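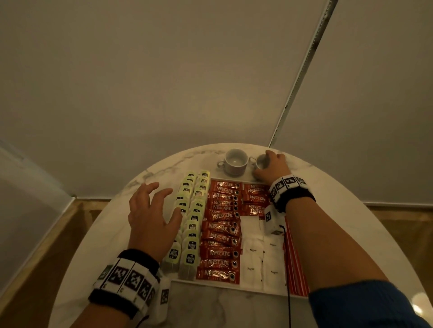 Right, a few of you asked how I'm getting on with the little Mundesach reel, so a thread. Get comfy, it's a long one and it's mostly me moaning about line.

It's the 1000 size, the smallest they do, and I bought it for perch on the canal and the bank at Dolby reservoir. Light jigs, small shads, the odd drop shot rig if it's dead. I'd been using a much bigger reel on a seven foot rod and it felt like swinging a teapot on a stick.

First thing - it is LIGHT. I kept looking down to check it was still on there. The handle folds with a proper push button too, none of that unscrewing business.

Now the line. I bought a 200 metre spool of Stovotholm braid, the thin green stuff, and like a fool I decided I'd get the whole lot on. I did not get the whole lot on. Had it filled right over the lip and then wondered why it was jumping off in loops every time I opened the bail.

Third cast at Dolby, massive wind knot. One of those ones where you pick at it for ten minutes with a hook point and then get the scissors out. Lost a good chunk of braid and my favourite motor oil shad went off towards the far bank on its own.

So I stripped it all off at home and started again. A bit of old mono on first so the braid doesn't slip round, then braid on top under tension (I ran it through a damp cloth), and I stopped a couple of millimetres short of the lip. I measured what went on because I'm like that. 152 metres, and I have never once needed more than a third of it.

Completely different reel after that! Casts lovely, and I've only had one knot since, and that was me closing the bail with the handle in a crosswind. Close it by hand. I tell everyone to do this and then I don't do it.

Leader knots. I used to tie an FG every time and swear at it with cold fingers. Yi-chun Kao, who I fish the canal with, ties a double uni in no time flat and hers hold just as well on light gear as far as I can tell. I've switched. It's a bit lumpier going through the top ring, so I keep the leader short enough that the knot stays outside when I cast.

The drag is fine. Good, even. It was a bit sticky out of the box, so pull some line off by hand before you fish it. The biggest thing I've had on it was a jack that took a perch shad right under the rod tip, and it came off the clutch nice and smooth until it bit me off, the swine.

Which brings me to wire. If there are pike about, use a bit of wire, even for perch. I know people say it puts them off. I've had plenty of perch on a thin trace this autumn and I'd rather catch a few less than leave a hook in something.

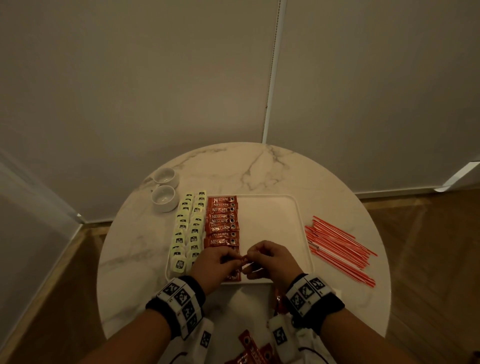

Nescafé Classic and tea bags

Lures, as you asked. The Ko paddletails in the small size have been best for me by miles, fished on the lightest jig head that'll still touch bottom. Natural colours in clear water, anything pink when it's chocolate. They do tear up quickly though. A dab of superglue on the nose of the jig head and you get a few more fish out of each one.

Don't store the Ko ones in with other soft plastics. I left a mixed bag in the car in the summer and opened it to find one large multicoloured lure.

What I don't like: the spare spool costs 55 quid. For a spool! I'd have liked one with fluoro on it for the clear water at the dam end, but at that price I'm making do. If anyone's got one kicking about in a drawer, my messages are open.

Also the line clip is plastic and sharp on one side, and it's nicked my braid twice. I've taken the edge off with a nail file and it's been all right so far.

Would I buy it again? Yeah, I would. Just don't overfill it like I did.

Back at Dolby in October if the level comes up a bit, it's mostly mud at the shallow end at the moment. Will post if I get anything decent on the pink ones.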